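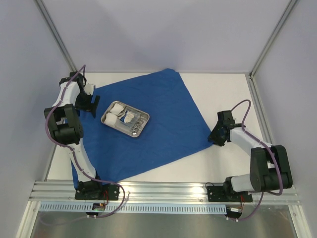

News from the Robotics Club

The new school year has hardly begun and the Ernstead club is already up to its elbows in gauze! Our project this fall is setting out a surgical tray with two robot arms, and if you think that sounds like a small job, come by some afternoon and watch ten students argue over the best way to pick up a pair of scissors. (Ring handles, it has to be said, are very good at starting arguments.)

We settled on the job back in the spring, after the team had spent a happy but rather noisy season stacking cups. The blue drape stays, even though cloth wrinkles and slides and generally does as it pleases, and the gauze stays too. The younger members have taken on the soft things and the packets, while the older ones are working on the clamps and scissors, and everybody writes in the same log, which now runs to 846 entries and some very creative spelling. 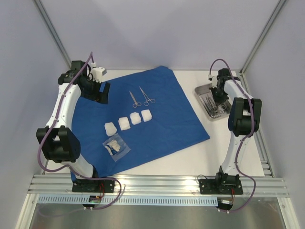 Zindemell wrote in to ask whether the club might try slowing both arms down near the tray and leaving the speed for the open part of the table, and added that two arms reaching for the same spot had been the ruin of many a good afternoon. We've put that on the list for next week, with thanks.

The Moulin Cup is in October, and we would dearly love a few more hands before then, beginners very much included. Sign-up sheets are on the door of Room 8.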